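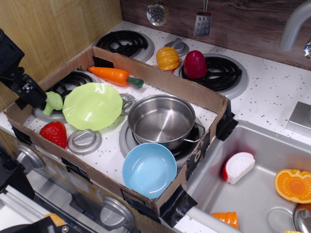
Play kitchen cell, gripper over the broccoli, box walls round the hob.

2026-05-12

Resume after stop, still not settled

Entry for me and for whoever runs the kitchen cell next. Please read it before you touch the green button.

What happened: I pressed stop in the middle of a run, with the arm down inside the box walls. It stopped properly. I leaned in to look at the jaws, took my hand out again, reset the stop and pressed enable. Enable is supposed to give power and hold. What I got was power, hold for a moment, then a move towards the old target at normal working speed. Nobody had pressed run. I pressed stop again and it stopped again. Nothing was hit and my hand was well clear, but I don't count that as the system working. My hand was clear by habit.

The Drover log says the queue was cleared on stop. It prints the line "queue cleared" every time, in the right place, with the right timestamp. I used to find that line reassuring. I then went and looked at where it is printed from, and it is printed when the clear is asked for. Whether anything is cleared afterwards is a separate question and there is no line for it. So everybody who has looked at the logs and said the stop path is fine (me included, last July) has been reading a statement of intent.

Tried to make it happen again. Nine tries with the arm parked high and idle: no movement on enable in any of them. Then tries with a stop pressed part way through a descent, and it came back in two. Both times there was a pause of up to five seconds after enable before the arm moved, and that pause is the nasty part. It is long enough to decide that all is well and put your hand back in.

Matsuda's answer, which came by return of mail and therefore before anyone there can have tried it, is that the stale target is a known matter and is cured by raising the watchdog timeout to 400 ms. I have set it to 400 ms. The fault did not show for the rest of the morning. I would like to believe it, but I have a list of things in this notebook that cured a fault for a morning. Also I can't see how a longer timeout clears a queue. It might well change when the fault turns up, and that would be worse, as we'd stop seeing it on the bench and meet it some other day.
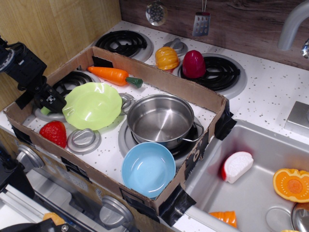 A resume that goes to an old target is bad enough with empty jaws, and I think we have been testing the kinder case. Most of the stop tests in the folder were done with nothing held. The real work is more like the green plate, gripped at its left edge with the rest of it sticking out over the hob and the steel pot standing not far off. Stop there, and the controller has to remember that it is holding something as well as where it was going. If it forgets the one and keeps the other, you could get jaws opening, or a move planned as though there were no plate. I haven't seen either of those. I also haven't looked for them, and neither has the test sheet, which has a box for "arm stopped Y/N" and no box for the state of the jaws afterwards. Added one in pencil.

Things I have ruled out, or at least can't blame any more:

Stop button contacts. Metered, clean both ways.
Dorkex relay. Drops out when it should, pulls in when it should. Swapped it for the spare anyway, no change, swapped it back.
The box. It was suggested that the arm touches a cardboard wall and the recovery routine then gets muddled. Could be true for other faults. There was no contact flagged in either of the bad runs, and I'd expect the tape to have something to say about it too.
Operator pressing run by mistake. Tested with the run button unplugged. This was one of the two, so that theory is finished and I'd be glad not to hear it again.

Not ruled out: the planner thread. It looks to me as if the planner hands over its next target late, after the clear has been asked for, so the queue is emptied and then filled again with one old item. That would fit with the parked tries being clean, as the planner has nothing to hand over when the arm is idle. It would also fit with the pause. But I have been fond of a theory before, and all I have for this one is that it fits.
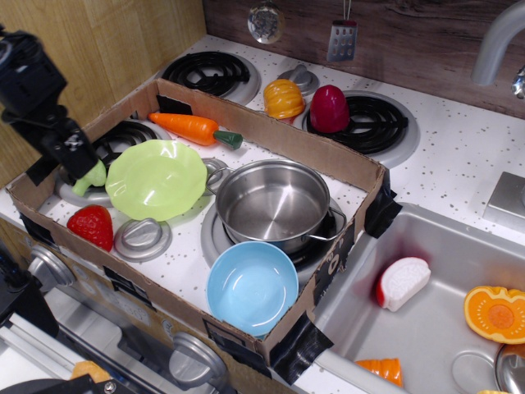

Kaede Okabe doesn't buy the planner story, or not all of it. Her point, made at the bench and then again in the margin of the printout, was that a late target ought to be thrown out by its timestamp, so either the timestamp check is switched off or the two clocks disagree, and "you can't tell which from a log that only one of them writes". She wants both clocks written to the same file before anyone changes a line of code. She also thinks going to 400 ms should be undone straight away, on the grounds that we've hidden the fault from ourselves and learned nothing.

I agree about the clocks. I'm less sure about undoing the timeout today, mostly because I'd want the old value back with somebody standing at the stop and nobody else in the room, and that is a job for a quiet hour. For now it stays, with a label on the screen saying it is NOT a fix. If the label is gone when you come in, put it back.

Rules for the cell until this is closed:

After any stop, hands stay out until power is off at the wall. Reset and enable do not count as safe. Neither does "queue cleared".
To carry on after a stop, kill Drover and start it fresh. Yes, it is slow. You lose the run.
One hand on the stop for the whole of the first move.
Moving food or pans about inside the box is done with the power off, and that includes a quick nudge to a strawberry.
Write down every stop, also the dull ones. Time, where in the motion, jaws open or shut, held item if any, what it did on enable.

To do:

Both clocks into one file (Kaede has started on it).
Add a line to the log after the clear has finished, giving the queue length it read back. Should have been there from the beginning.
Repeat the stop tests with the plate held, then with the pot held, at the old timeout.
Ask Fararow whether their arm keeps its own copy of the last target below Drover. Their manual says the arm "holds position safely", and gives no clue what it does with the position it was going to.
Reply to Matsuda. Ask which version they tested 400 ms on, and whether anything was in the jaws.

Cell powered down at the wall, key in the drawer. Fault stays open.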